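Ensino por demonstração (robótica)

O ensino por demonstração é um conjunto de métodos em que um robô aprende uma tarefa a partir da execução dessa tarefa por uma pessoa. Em vez de escrever cada movimento em código, o operador realiza o trabalho e os dados registrados servem de base para o controle do robô. Na literatura em português aparecem também as expressões aprendizagem por demonstração, programação por demonstração e aprendizagem por imitação, esta última usada sobretudo quando os dados alimentam uma rede neural.

Formas de demonstração

Distinguem-se em geral três formas. No ensino cinestésico, a pessoa segura o próprio braço do robô e o conduz pelo percurso desejado, enquanto os encoders das juntas registram as posições. Na teleoperação, o robô é comandado a distância por um joystick, um controlador de realidade virtual ou um braço mestre com a mesma cinemática do braço escravo. Na terceira forma o robô não participa da gravação: o operador trabalha com garras de mão, que têm dedos semelhantes aos do robô e levam câmeras e outros sensores.

O ensino cinestésico é o mais antigo dos três e ainda é comum em pintura e soldagem. Exige pouco equipamento adicional, mas fica difícil com dois braços, pois uma só pessoa raramente consegue conduzir ambos com precisão. A teleoperação resolve esse ponto e traz outro: a falta de sensação de força e o atraso do sinal tornam os movimentos mais lentos.

Garras de mão

Uma garra de mão é formada por um corpo rígido com empunhadura, um par de dedos acionados pelo operador e, na maioria dos modelos, uma câmera com lente olho de peixe voltada para os dedos. A lente de grande ângulo permite ver ao mesmo tempo o objeto e boa parte do ambiente, à custa de distorção nas bordas. A abertura dos dedos é medida por um encoder ou estimada a partir da imagem.

Para reconstruir a trajetória usam-se odometria visual-inercial, rastreamento externo ou marcadores fiduciais, que são quadrados em preto e branco com um padrão codificado. Quando os marcadores ficam presos ao corpo da garra, uma câmera que os enxergue pode calcular a posição e a orientação da ferramenta. Nas montagens bimanuais, a câmera de uma garra muitas vezes vê o marcador da outra, o que ajuda a determinar a posição relativa entre as duas mãos.
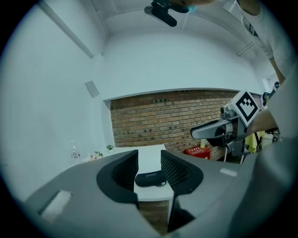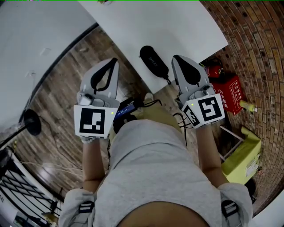
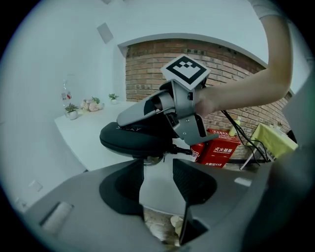
Garras de mão com marcadores fiduciais, junto a uma mesa branca e uma parede de tijolos.

O conjunto Galtau

O Galtau é um conjunto de demonstrações bimanuais reunido pelo laboratório Tisham com garras fabricadas pela Zullier. A primeira versão contém 1226 episódios, gravados em salas mobiliadas, com objetos pequenos de uso diário. Cada episódio corresponde a uma tarefa curta, como pegar um estojo, passá-lo de uma mão à outra ou abrir o zíper, e traz os vídeos, a abertura dos dedos e a trajetória estimada das duas garras. Uma segunda versão elevou o total a mais de 2000 episódios e acrescentou a vista de uma câmera de cabeça.

O protocolo de gravação prevê 50 repetições por tarefa, com mudança da posição inicial do objeto entre uma e outra. Episódios em que o rastreamento se perde são marcados, mas permanecem no conjunto. A documentação recomenda excluí-los do treinamento e usá-los apenas em testes de robustez.

Processamento dos dados

As gravações passam por sincronização, filtragem e conversão para o sistema de coordenadas do robô. A sincronização costuma ser a etapa mais trabalhosa – câmeras distintas têm relógios distintos, e um desvio pequeno já separa o fechamento dos dedos do contato visível com o objeto. Em seguida verifica-se se a trajetória humana cabe no espaço de trabalho do braço. Trechos que ultrapassam os limites das juntas são descartados ou reescalados.

O método Fujimoto, adotado em parte dos trabalhos com o Galtau, representa as ações como deslocamentos relativos à posição atual da garra e não depende de uma origem fixa na sala. Com isso, os dados podem ser usados em braços montados em alturas diferentes, desde que os dedos tenham a mesma geometria. A política é treinada com as imagens das garras e avaliada em séries de 100 tentativas.

Limitações

A pessoa corrige o movimento com base no tato, e essa informação em geral não é registrada. Tarefas que dependem de força, como encaixar peças justas, são por isso mais difíceis de transferir. Há também diferenças de velocidade entre o braço humano e o robótico, e posturas cômodas para o operador podem ser inalcançáveis para a máquina.

Outra dificuldade é a variação entre operadores. Duas pessoas podem pegar o mesmo objeto por lados opostos, e um modelo que tire a média das duas soluções tende a falhar. Modelos generativos de ações, entre eles os de difusão, são usados para preservar as alternativas.

Ver também

Teleoperação
Marcador fiducial
Odometria visual
Manipulação bimanual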